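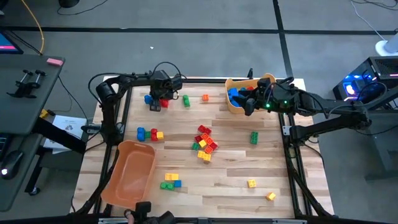
浅色木桌面，两台黑色机械臂，几块积木

关于我们

Jemine足球学校。少儿和青少年足球，也带一部分成人业余队。主场地在Urquhart体育公园东门进去右手边，蓝色铁皮顶那栋楼就是，更衣室在一楼，办公室在二楼，楼梯有点陡。

这页内容一直说要重写，先把旧的改一改放上来，有不对的地方请发邮件说一声。

怎么开始的

最早就是一个周边小区的踢球群。家长带孩子来，没教练，谁会谁教。后来Grażyna Sobczak来了，她以前踢中场，膝盖做过手术，退下来以后考了教练证，一开始只答应带一个暑假。八月报的名，场地草还没长好，一半是泥。暑假过完家长不肯散，就接着练，练到冬天，再租了室内馆，然后就有了Jemine。

名字的由来老有人问。Jemine是当年那块旧场地门口小卖部的名字，我们的球衣、水、备用鞋带全存在他们家仓库里。小卖部现在没有了，名字留下来了，老板同意的。

现在

在册学员206人，从学龄前到高中都有。女足单独成班，也可以跟男生混合训练，低龄组默认混合。教练名单见“教练团队”页，那页是新的，比这页准。

我们参加的比赛主要是Fovetti杯和本区的周末联赛。Fovetti杯每年四个组别，我们今年都报了。成绩有好有坏，U12去年小组没出线，U14进了半决赛，点球输的，门将那天扑出两个，还是输了。孩子们哭完去吃了面。

成人队水平一般，欢迎来踢，别铲人。

怎么教

低龄组少讲多踢。一节课里真正站着听教练说话的时间很短，剩下全是带球、小场对抗、射门。器材就是标志盘、小门、一人一球。不排位置，谁都要轮着守门。有家长问能不能让孩子固定踢前锋，不能，至少U10以前不能。

U12开始讲位置和跑动，开始看录像。录像是自己拍的，画质不太好，够用。每个孩子一学期至少拿到一次书面反馈，教练手写，字丑请见谅。

U14往上分两条线：一条继续打比赛，训练量大，要考勤；另一条叫兴趣线，来了就练，不来提前说一声就行。两条线之间可以换，学期中间也可以，跟教练谈。我们不太喜欢“淘汰”这个词，选拔队名单每学期重定，上学期在的这学期不一定在，反过来也一样。

守门员另有专项课，在主课之前，下午4点半开始。手套自带，忘带了办公室有几副旧的，味道比较大。

关于比赛时间

联赛出场时间我们有规定：U10以下，到场的孩子每场都要上，不管比分。这条写在教练合同里。输球可以，板凳坐一整场不行。U12以上教练可以自己安排，但一个学期下来不能有人老是只踢最后几分钟。家长觉得不公平，来找我们，不要在场边喊。场边喊战术的也请停一停，孩子听两个人指挥会乱。

裁判很多是高年级学员在带，刚学，会吹错。请客气一点。骂裁判的家长第一次提醒，第二次请到围栏外面去看。

场地

Urquhart的人工草是前年翻新的，雨天也能踢，打雷不行，打雷一律停课，补课另通知。天然草场只给高年级用，冬天封场养草。室内馆在公园北面，地板偏硬，请穿平底鞋，长钉碎钉都不让进，馆方管得很严，我们也没办法。

停车一直是老问题。东门车位少，周末联赛那天基本没有，建议停西门走过来，穿过小树林就到了。自行车架在楼后面。

饮水机在一楼，带自己的水壶。水壶写名字，失物箱里现在全是水壶。

报名和费用

报名走Wendano系统，链接在首页右上角。第一次来可以试训，一节，免费，穿运动鞋就行，不用先买装备。试完觉得合适再在Wendano上建帐号、填健康表、选班。健康表一定要填，哮喘、过敏、旧伤都写上，教练上课前会看。

学费按学期收，各班不一样，以Wendano上显示为准，别看论坛里那张旧表。兄弟姐妹一起报，第二个孩子减20%。中途受伤停训的，凭医院证明顺延，不退现金。转班免费。

球衣一套，主客场各一件，号码自己选，重号的按报名先后。护腿板必须戴，没有护腿板不能进场，训练也一样。

助学名额

每学期留了一些名额给家里有困难的孩子，学费全免，球衣球鞋我们出。申请表在办公室拿，也可以发邮件要，不用写长信解释，勾几项就可以。谁拿了名额只有办公室知道，教练不知道，队友更不知道。

这笔钱一部分来自成人队的报名费，一部分来自年底的慈善赛。上一次慈善赛卖了1000张票，看台坐满了，后面的人站在土坡上。天冷，热汤很快就没了。今年多煮一点。

安全和孩子保护

所有教练和助教上岗前都做背景核查，急救证过期不能带课。更衣室成人不进，低龄组家长可以在门口等。教练不跟学员单独私聊，通知都发家长群或Wendano。拍照也一样：报名时可以勾“不同意公开照片”，勾了就不会出现在网站和海报上，万一漏了请马上告诉我们，当天撤。

头部撞到了，不管孩子说多没事，当场下来，不再上。回到训练要医生签字。这条没有商量，决赛也一样。

低龄组不练头球。

Grażyna说几句

“我小时候练球，教练只记得住进球的那几个人的名字。我带队第一件事是背名字。背得很慢，有双胞胎那年特别慢。家长常问我孩子以后能不能踢职业，我不知道，现在谁说知道我都不信。我比较关心他下个学期还想不想来。”

她现在还带U14，其他时间在办公室，找她最好约一下，训练开始前十分钟请不要找她。

招人

缺一名守门员教练，缺周末助教。助教可以没有证，我们出钱去考，考完至少带满一学期。会修球网的人也请联系，真的，网又破了，南边那个门。

联系

邮件最快，地址在页面最下面。电话训练时间没人接，都在场上。办公室下午开门，比赛日上午也有人。来之前先看首页有没有停课通知，雨季改得比较勤，有时候出门了才该。

球迷用品和旧球鞋交换在一楼走廊，鞋洗干净再放，鞋带请系在一起，省的找不到另一只。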